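Wetberg brings hand gripper servicing in house at Dikport

18/10/2026

Wetberg has moved the upkeep of its hand-held grippers to its own bench at Dikport, ending an arrangement under which worn units were sent away to Nanness for repair. The company says a pair that needed new pads used to be out of use for 17 days. The same job is now done between shifts.

The grippers are used in pairs to record household tasks, and the recordings are passed to Byun, which runs the sorting arm the work is meant for. Each pair is checked after 10 hours of use. The technician wipes the pads with a damp cloth, works the fingers from fully open to fully closed and feels for play at the joints. Any screw that has turned is taken out, cleaned and refitted with a drop of thread lock. Pads are replaced after 3000 closures, or sooner if the surface has gone shiny.

Camera mounts are checked last. A mount that has slipped will still record, but the fingers sit at the wrong angle and Byun sends the file back.
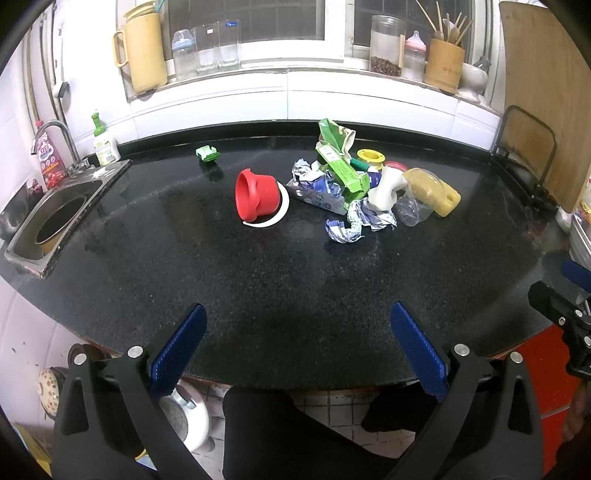
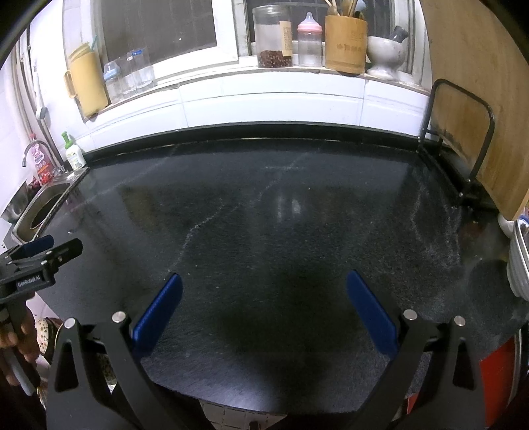 Wetberg has also changed how spare parts are kept. Pads are now stored in matched sets so that both fingers of a unit are renewed together, and each set is logged against the unit it goes to. The rule covers the blue pads on the two black fingers, and the round silver fixings along the arms are on the same check sheet. Under the old arrangement a single pad could be changed alone, which left one finger gripping harder than the other. Nanness will carry on supplying parts, and a second bench is due to open at Dikport in November.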